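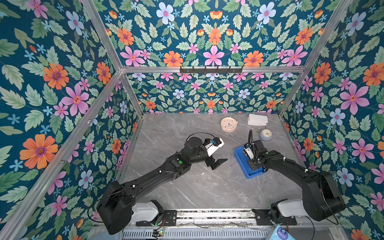
Pink clock and blue tray, with floral wallpaper behind.

The Dralthorpe Novels: Frequently Asked Questions

Last updated April 16, 2024

How many Dralthorpe books are there?
There are 12 novels in the main series, plus one short story collection, Astthorpe Road. The collection can be read at any point after the third novel.

Do I have to read them in order?
No. Each book has its own case and wraps it up by the end. The family story runs across all of them, though, so if you care about spoilers, start with book one. Books seven and eight are the exception - they tell one story in two parts and should be read back to back.

Which book should I start with if I don't want to start at the beginning?
Most readers who write in suggest Ateş, the fifth book. It takes place almost entirely on a cargo ship and only two of the regular characters appear in it.

How do you pronounce the title Ateş?
"Ah-TESH." It is the Turkish word for fire. Some online stores list the book as Ates, without the mark under the s, so try both spellings if a search comes up empty.

Is Dralthorpe a real town?
No. It and Astthorpe are both made up for the books. The map at the front of each hardcover was redrawn for book nine, and the ferry landing moved to the north side of the river. The newer map is the correct one.

Why are the page counts different between editions?
The type is set differently for each one. The hardcover of Ateş is 452 pages and the paperback is longer, but the text is the same in both. The large print edition is complete and unabridged.

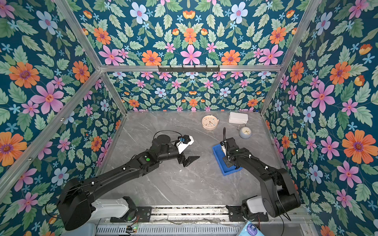

Orange daisy-like blooms and pink flowers on teal.

Are the books available as audiobooks?
All of the novels are. The first four were recorded again with a new reader, so older library copies may sound different from the rest of the series. Astthorpe Road is not available in audio at this time.

Can I buy signed copies?
Signed copies are sold through the Camimen Books online shop when a new hardcover comes out. The numbered edition of book 12 was limited to 2,379 copies and has sold out. It will not be reprinted.

Can I send in my own book to be signed?
Sorry, no. We can mail you a signed bookplate that fits inside the front cover. Send a stamped, self-addressed envelope to the Camimen Books address on the Contact page and allow 4 weeks. Limit two bookplates per envelope.

When is the next book coming out?
The next novel is planned for August. The title and cover will be posted on the News page first, then sent to the mailing list.

Is there a TV or movie version?
Not at present. Questions about film and television rights should go to the rights department at Camimen Books.

Does the author visit book clubs?
Video visits are possible for clubs that have read at least one of the novels. Use the book club form and give two possible dates. Discussion questions for the first six books can be downloaded from the same page - no sign-up needed.

I found a typo. Who should I tell?
Use the Contact form and include the edition, the page number and the full sentence. Corrections are made when a book goes back to the printer.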